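Moving In at Zaltalura: Questions We Get Every Week

Skim this before you email us. Most answers are here, if not, the office is unit 16, ground floor, knock hard.

When can I get my keys?
Any time after 2 pm on your start date. Bring photo ID and the signed lease. No lease no keys, sorry. If you're coming in late tell us by noon and we'll put them in the lockbox.

What's the lockbox code?
We text it to you the same day. Never the day before.

How much is the deposit?
$500 for studios. One month's rent for everything else. Card or check, not cash.

When do I get it back?
Within 30 days of moving out. Leave a forwarding address!! Half the delays are this.

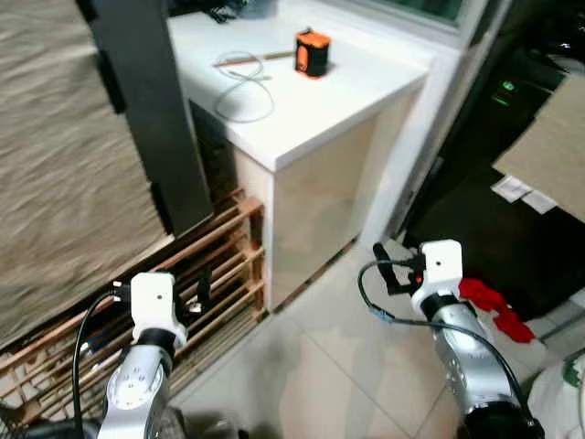

Can I paint?
Yes, one wall per room, light colors. Paint it back before you go or it comes out of the deposit. No wallpaper, no stick-on tile.

Is parking included?
One spot per apartment. Second spot is extra if we have one, and we usually don't until September. Guests use Musine Street, free overnight.

Where does my mail go?
Boxes by the back stairs. Packages go to the Stoketti counter next door, bring the slip. They close at 6. We can't sign for packages at the office, please stop asking the drivers.

Pets?
Two cats or one dog. Fill in the pet form first, even for a visit longer than a weekend. Fish are fine.
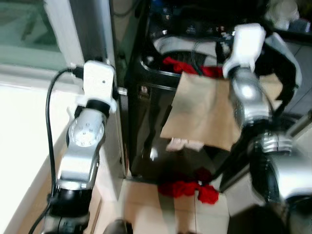 Page last changed: May 7, 2023

Who do I call for a leak?
Extension 2155, day or night. Shut the valve under the sink first if you can reach it. Anything that isn't water, gas or no heat can wait til morning, use the web form.

I'm locked out.
Same extension. Free the first time, then $25.

Do I set up my own electricity?
Yes, before you move in. Water and trash are in the rent. Internet is up to you, the building is wired for it, ask the office which outlet is live in your unit.

Can I sublet?
Up to three months, with our ok in writing. You're still on the hook for the rent.
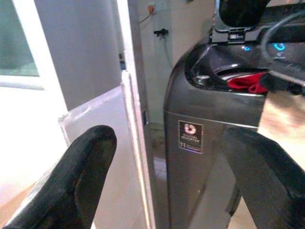 Do I need renters insurance?
Yes, and send us proof before key day. A basic policy is fine. Ours covers the building and none of your stuff. Read the part on water damage, some policies skip it, and that's the one people end up needing. Same goes if you have your own washer in the unit, a top-loader like the dark gray one in the photo or any other kind. Tell the insurer it's there and tell us too, we keep a list. Hoses get checked at the yearly walk-thru.

What if my roommate leaves?
The lease stays as is until we sign a new one. Takes some 16 days with the paperwork. Don't swap people without telling us.

Quiet hours?
10 pm to 8 am. Drills and hammers count as noise, so does the drum kit.

Best place to eat nearby?
Not really our department but Ngô, on the corner. Go early.

How do I give notice?
In writing, 60 days. Email is OK, a text is not. Put your unit number and your last day in the subject line adn we'll send the move-out sheet back.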